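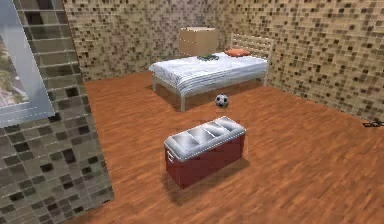

4. Preparar el dormitorio de prueba antes de conectar el robot

Tiempo de lectura: 3 min

Yo esta parte la hago siempre con el brazo fuera del simulador. La primera vez lo cargué todo junto y me pasé la mañana buscando un fallo que estaba en la habitación, así que ahora voy por partes (Raquel Barros me lo había avisado, y ni caso).

4.1. Abre Ivara y carga la habitación Betlow sin robot. Si tu perfil lo añade solo al arrancar, desmárcalo y vuelve a cargar.

4.2. Pon la física en pausa y coloca los objetos de la cama. Yo los suelto un pelín por encima de la colcha y luego dejo correr 2 segundos de simulación. Si los pones a ras, a veces se hunden en la tela y el planificador de agarre te devuelve cosas rarísimas.
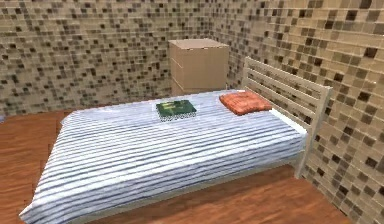
Figura 4-1. Libro verde y pieza naranja sobre la colcha de rayas.

4.3. Comprueba que la malla de colisión del libro coincide con la visible. Actívala en el menú de depuración y dale una vuelta entera a la cámara, también por el lado del cabecero.

Nota: si la malla sale desplazada, no la muevas a mano. Borra la caché de Betlow y carga otra vez – tarda, pero queda bien.

4.4. Ahora los rincones. Baja la cámara hasta el suelo, junto a la cómoda, y mira qué hay delante de los cajones. Las cadenas me dan más guerra que ningún otro objeto, porque cada eslabón lleva su propio cuerpo rígido y

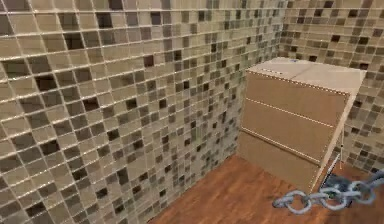
si dos se solapan al cargar, el motor los separa de golpe. Para eso bajo el paso de física a la mitad y subo las iteraciones de contacto a 14. Danang Ginting usa menos y dice que le va bien; a mí con menos me tiemblan.

PRECAUCIÓN: no conectes el controlador del brazo mientras veas algún objeto vibrando. El sensor de fuerza virtual se calibra al conectar y se te queda con ese ruido toda la sesión.

4.5. Recoloca la cámara alta, la que usará el robot para localizar los objetos. Tienen que entrar en la imagen el libro, la almohada y un buen trozo de suelo libre al lado de la cama, que es por donde se va a acercar la base. 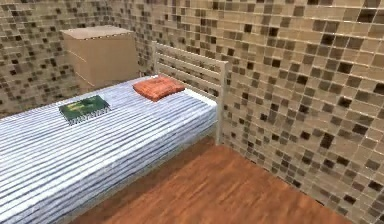

Figura 4-2. Vista alta: cama, cabecero y suelo libre a la derecha.

4.6. Guarda la habitación con otro nombre, ¡nunca encima de la original! Después reinicia 3 veces y mira que todo caiga en el mismo sitio. Si algo se mueve, vuelve al 4.2.

4.7. Ya puedes añadir el robot. Cárgalo con los motores desactivados y sigue en el apartado 5, que trata los límites de las articulaciones.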